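Stacking Cups With a Planner That Has Opinions
Project report, Wondimu Gashaw and Rianne Aerts
Supervisor: Cor Martens

1. What we set out to do

The assignment was to write a task planner for a simulated arm and have it stack two cups. We picked cups after seeing what happened to the group that picked spoons. Our planner is called Trelport, after the street Rianne lives on, and it sits on top of the motion library we inherited from last year's students along with their comments, most of which say "fix this."

2. Grasp selection

Trelport samples grasps around the cup, throws out the ones the arm can't reach, and scores the rest. Our first scoring function cared only about distance to the joint limits. It had no idea which way up a cup should be, and for most of April neither did we. The goal test asked for the center of one cup to be above the center of the other, within a tolerance, with the grasped cup touching its partner. Orientation never came up.

The planner took us at our word. It held the cup by its base, upside down, and brought it down rim to rim on the other one with a bit of a lean. The goal test returned true. 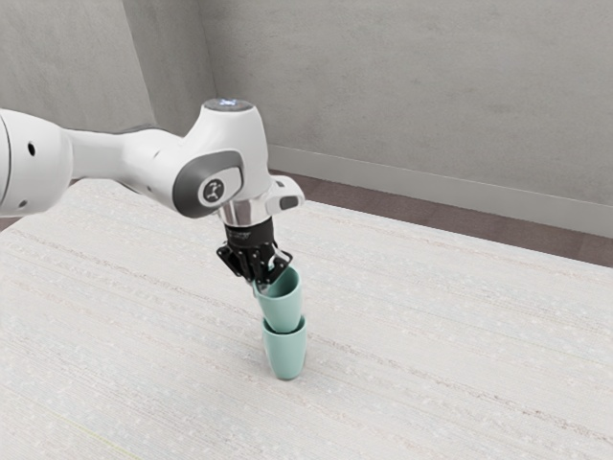
3. Fixing the goal test

We added a term for the angle between the two cup axes, with a sign this time, and required the held cup's base to end up below the lower cup's rim. Both changes fit in 11 lines. Finding out where to put them took the rest of the month.

4. Results

We ran 396 randomized starts with the new test. The planner found a valid plan in 179 of them and timed out on the others, mostly while trying to regrasp. The old version scored much better, by its own standards.

5. Remaining work

Regrasping needs its own sampler. Joris Verschueren has offered us his, undocumented.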